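3.2 Sorting containers and return behavior

The second part of the study dealt with the container itself. In the Herkville households, clean linen was moved between the laundry room and the bedrooms in whatever container was at hand, and earlier work (Lloyd and Humphreys, on shared laundry rooms) had treated the container as a constant. Our interviews gave grounds to doubt this. Respondents who used an open container with a solid base tended to leave folded linen in it, sometimes for several days, and took items out as they were needed. Respondents who used bags emptied them the same evening. The effect was present in both buildings and did not depend on household size.

We define residence time as the interval between the end of folding and the moment the last item leaves the container. Partial removals are logged but do not close the interval. A container that receives a second load before it is empty is treated as a single continuing episode, and these episodes are reported separately in Section 3.4, as they distort the mean. Tuominen's original coding scheme closed the interval at the first removal, which makes her values lower than ours and prevents a direct comparison. We recoded her Mulolau diaries where the entries allowed it. Entries that gave only the day were dropped.

Diaries were kept by 200 households over a period of 30 days, beginning in March. Each household received a printed booklet with one line per load and was asked to fill it in at the time of folding. Booklets were collected in person by Ieuan Foulkes and Glenys Lloyd, who also checked them for lines completed in a single sitting (same pen, same slant, no corrections). Booklets that failed this check were kept in the data set but given a lower weight. The full set contained more than 1000 usable lines. Six households withdrew before the end of the period and their lines were removed.

Containers were classed by wall type (open weave, closed weave, solid, flexible) and by base type (rigid or soft). Wall type was included on the assumption that visibility of the contents would shorten residence time. The assumption was not supported. Open weave and closed weave containers gave similar distributions, and the small difference between them disappeared once the storage location was entered in the model. Base type had the larger effect. A rigid base lets the container stand unsupported on a chest or shelf, and respondents described such containers as "put away" even when full – a phrase that occurs repeatedly in the Kondus interviews and almost never in connection with bags. Figure 6 gives an instance of the woven type with a flat base.

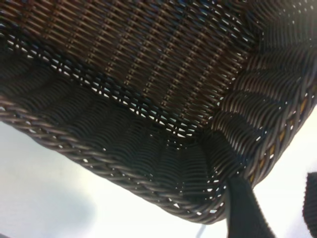

Does a longer residence time mean that linen is used less often? The two measures were unrelated in our data, since households that left linen in the container drew on it at the same rate as those that moved it to a closet.

Figure 6. Dark brown wicker basket, showing the weave of the base panel.

Two limits should be noted. The diaries record loads and not items, so a load of towels and a load of small garments carry equal weight. The classification of containers was made by the respondents from a printed key, and Ferraro's key, from which ours was adapted, does not separate natural from synthetic strands. We made no attempt to do so afterward. The data set was closed on 31 August 2021, and late booklets are not included in the tables that follow.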